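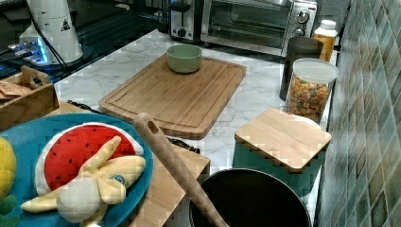

Moving the kitchen from Saltton to Astcombe – movers or do it ourselves?

8 replies · 1006 views

binis_mom
Hi all! We close on the Astcombe place in June and I'm stuck on the kitchen. Hermans quoted us $1000 for the whole house, but packing is extra and they won't take anything with food in it. My husband says we can box up the kitchen ourselves in a weekend. I have my doubts (he has never packed a kitchen in his life). The toaster oven alone is going to need its own box, right? What did you all do?

Share · 5 likes

grayporch
Pack it yourself. We did ours over two evenings with the radio on and broke one saucer. Towels make great padding and you have to move them anyway. Take the rack and crumb tray out of the toaster oven first, or you'll hear them the whole drive.

tuckerlane5
Gotta disagree with grayporch. I packed my own and Hermans wouldn't cover a thing in those boxes when the plates got smashed. Read the contract! If they pack it, they pay for it. At least that's how mine was written.

Els De Smet
I'd split it. Let them do glasses and plates, and you do pots, pantry and small appliances. And start giving food away now – I moved more than one half-empty bottle of soy sauce across the state and I still feel silly about it.

grayporch
tuckerlane5 did you get boxes from them or use old ones? Mine were the heavy dish boxes with dividers. Liquor store boxes are fine for books, not for plates.

tuckerlane5
Old ones, ok, fair. Still wouldn't do it again.

binis_mom
Ooh, I like the split idea. Calling Hermans tomorrow to ask what just the dishes would cost. Does anybody know if they bring the dish boxes or do I buy those?

Els De Smet
They brought mine. Ask for a couple extra!

Share · 2 likes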